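Home | News | Community | Sports | Events | Contact

Dullby reading room opens its doors again, and the shelves are filling fast

13/02/2025

The old reading room on the upper floor of the Dullby town library is back in use after being shut since November, and what a welcome it got! People were waiting on the stairs before the doors opened, some with bags of books under both arms, and by lunchtime every chair by the windows was taken.

The room closed when a leak in the roof got into the ceiling and ruined the carpet. Most of the books were saved, thanks to staff who carried them down two flights of stairs in a single afternoon, but the furniture was past fixing. For a while it looked as if the whole floor might be given over to storage. Then readers started writing in. The library received 392 letters and cards asking for the room to be kept, quite a few of them in crayon, and the town agreed to pay for the repairs.

"I read every one of those letters, and I've kept them all in a box under my desk," said head librarian Finbarr Fahy, who has worked in the building for 29 years. "One girl told us she had learned to read in the corner by the radiator and wanted her little brother to have the same corner. Well, he's got it. We put the beanbags right there."

The new room is brighter and a good deal quieter than the old one. The ceiling has been replaced, the windows open again (they had been painted shut for as long as anyone can remember) and there are eight study desks along the north side, each with its own lamp. Local history has moved up from the basement, so the bound copies of the Dullby paper can finally be read in daylight. There is also a long table for the map collection, which used to be brought out one drawer at a time.

Much of the fitting out was done by Tseng, the joinery and metalwork shop on the Clikby road, which also made the returns desk downstairs. The walls have had attention too, and anyone who remembers the echo in the old room will notice the change as soon as they sit down. You can turn a page now without the whole floor hearing it. 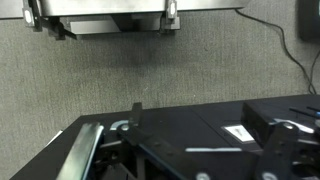 A steel shelf bracketed to a gray, fabric-textured wall.

The opening day ran well past its planned finish. There was a story hour in the morning, a talk on the lost railroad between Dullby and Prunov after lunch, and then a book swap that grew and grew until it spilled out onto the landing. By closing time, readers had borrowed 1,032 books, the most the library has ever lent in one day. The previous best was set on the eve of a snowstorm, when everyone in town seemed to want a thick novel at the same moment.

The railroad talk was a real treat. The line carried milk and passengers for decades, and several people in the audience had ridden it as children. One man had brought his grandfather's ticket punch, still in working order, and let the younger visitors try it out on scrap card. There were so many questions that a second talk is already being planned, this time with old timetables from the library's own collection, and possibly a walk along the part of the track bed that is still open.

Some jobs remain. The elevator is due for a new control panel, and until it is fitted, staff will bring any book down to the ground floor on request. The large-print section is still being sorted after its time in storage, and a few boxes of music scores haven't been unpacked at all. Fahy is hoping to have the scores out by spring, when the town choir starts looking for new pieces.

The reading room keeps the same hours as the rest of the library, with one late evening a week for students. Membership is free for anyone living in Dullby or Clikby, and new members can sign up at the front desk with proof of address. Story hour moves upstairs for good starting this month, and children are welcome to bring a cushion.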